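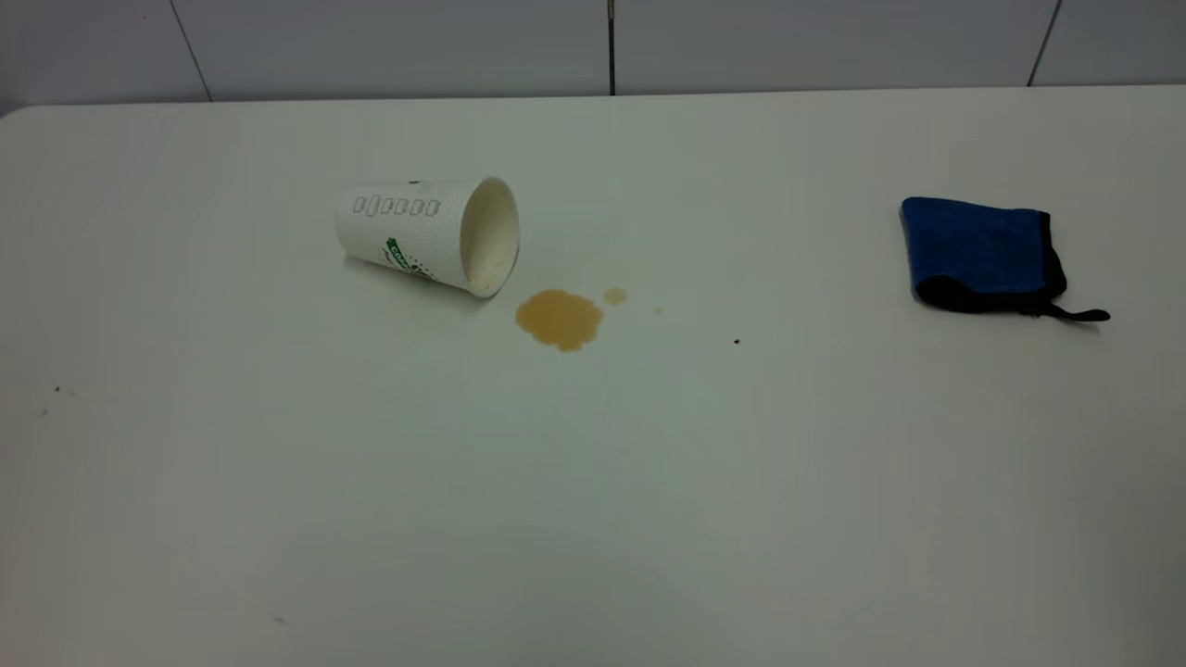 5.3 Cleaning a spill from the table top

Your Kelurov table has a smooth white top. Coffee or tea with milk can leave a ring or a pale brown shadow on it if it stays overnight, so please clean every spill on the same day.

You need: paper towels, one soft cloth, lukewarm water, and Ivow surface cleaner (order no. 352) or a mild dish soap.

1. Pick up the cup first. Hold it with the open side up, there may be some drink left inside.

2. Lay a folded paper towel over the puddle and let it soak for a moment. Do not rub yet — rubbing makes the wet area bigger.

3. Lift the towel and put it in the trash. Repeat with a new towel until no liquid is standing.

4. Add 13 ml of cleaner to one liter of water. Wet the cloth, squeeze it well, and wipe from the outside of the spill to the middle. 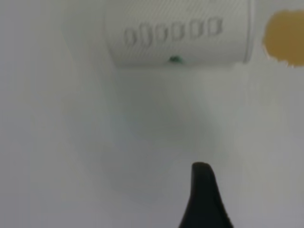
5. Check also the place where the cup was lying. Drops can run under a cup and dry there as a thin line, which is easy to miss on a white top.

6. Wipe again with clean water, then dry the table with a fresh towel.

Note: If the table stands against a wall, wipe the rear edge too. The gap should be dry before you push the table back.

CAUTION: Do not use steel wool, scouring powder or water hotter than 50 °C. The gloss of the surface can be damaged, and this is not covered by the warranty.

For old stains, see section 5.4.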